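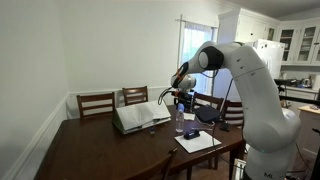
Clearing and Cleaning a Dark Wood Dining Table

Issued by Skorbridge Residential Services, Household Care Section
Revised 2/13/22

This page sets out the standard procedure for clearing and cleaning a dining table that is also used for papers and other everyday work. It applies to finished wood tables in all Skorbridge furnished units. Residents with an unfinished or oiled table should contact the Household Care office before starting.

What you will need

Two soft cotton cloths, a small bowl of lukewarm water, mild dish soap, and a tray or shallow box for loose items.

Step 1. Remove drinks first

Take bottles, cups, and glasses to the kitchen. Tighten the cap on any bottle before lifting it. A drink should not stand beside paperwork while the table is being cleared.

Step 2. Gather papers and cards

Collect loose sheets and cards into one stack. Close binders and folders and set them on a shelf. Lift these items straight up; dragging them can leave fine scratches, which show clearly on a dark reddish brown finish.

Step 3. Collect small items

Look over the tabletop from a low angle. Very small gray or dark objects are easy to miss against brown wood. Place them in the tray and sort them later.

Step 4. Wipe the surface

Add a few drops of soap to the water. Dampen one cloth, wring it out well, and wipe along the grain from one end to the other. Do not pour or spray liquid onto the wood.

Step 5. Dry and check

Dry at once with the second cloth. Cloudy patches usually mean soap has been left behind. Wipe again with plain water and dry. Wait 45 minutes before returning papers to the table.

Damage to the finish should be reported to Marina Tzanetos at the Household Care office. Requests for table pads are handled by Tâm Đỗ. Pads are replaced each June.

We use cookies to improve your experience on this site. By continuing to browse, you accept our use of cookies. Accept | Manage settings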